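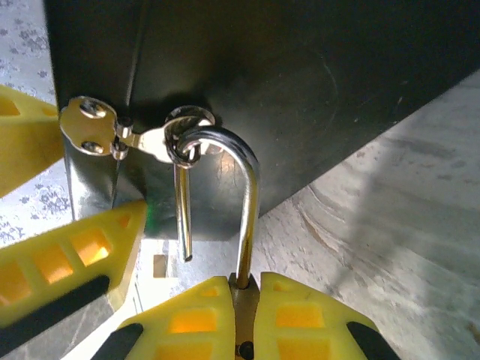
Silver hasp on a black metal box, fastened with two slotted, domed screws.

Lester Hinged Hasp, Bright Finish

Sold singly, with screws
Ships from our Barton warehouse

The Lester is a plain hinged hasp for sheds, tool chests, feed bins, garden gates and storage boxes. It takes a separate padlock (not included). We have carried it since the shop opened, and it is still the one we send people home with when they come in asking for "just a normal hasp."

The hinge plate is screwed to one side of the opening and the staple to the other. The arm swings over the staple and the padlock goes through. On the Lester the arm folds back over the plate screws when the lock is on, so they can't be reached with a screwdriver while the door is shut. Check this before you drill. If the screws still show with the arm closed, the hasp is on backward.

Choosing a size

The Lester comes in two lengths. The short one suits boxes, cabinets and small lids. The long one is for doors and gates, where there is usually a gap between the door and the frame to get across. Measure from the edge of the door to the place where the staple will sit, and add a little for the gap. If you are between sizes, take the long one.

For heavy barn doors we suggest the Yazdani bar hasp instead. It is thicker, bolts right through the door and costs more.

Fitting to wood

Close the door and hold the hasp in place with the staple through the slot. Mark all the holes with a pencil. Drill pilot holes a bit narrower than the screws, then drive the screws by hand. A power driver on full speed will chew up a slotted head quickly. In softwood that has gone gray and spongy, use longer screws or move the hasp to a sound board.

Fitting to sheet metal

The supplied screws are wood screws and will not hold in thin sheet. Use machine screws with a washer and locking nut on the inside, or rivets if you can't get a hand behind the panel. Center-punch each hole first so the bit doesn't wander across the paint. Clean up the bare edge of the hole and dab on some paint before you fit the hasp – rust starts there first.

Care

A drop of light oil on the hinge pin in spring and again in fall is enough for most places. Near salt water, do it monthly and wipe the plate down with a rag. The bright finish will dull outdoors. This does not affect how the hasp works.

What's in the pack

Hasp with hinge plate
Staple
Wood screws
Fitting sheet

Price and delivery

Trade packs hold 28 hasps of one length, and we do not split them. Single hasps go by regular mail. Orders placed before noon leave the same day, except in August, when the warehouse runs short hours and you should allow extra time. We keep some 700 in stock across both lengths, so back orders are rare. Unused hasps can be returned within 30 days with the screws and staple.

Customer notes

"Bought two for a chicken coop. The slot was tight on the staple on one of them and I had to bend it a hair. Fine after that." – Nadège Courtois

"Does the job. I wish the screws were Phillips." – Kyu-ri Yoon

Our reply: we can swap the slotted screws for Phillips at no charge. Write "Phillips" in the order comments, and tell us which length you are buying.

Goes well with

Flilow weatherproof padlock, medium shackle
Yazdani bar hasp, heavy duty
Lester spare staples, pair
Galvanized machine screws with locking nuts

Spare staples fit both lengths of the Lester. They do not fit the Yazdani.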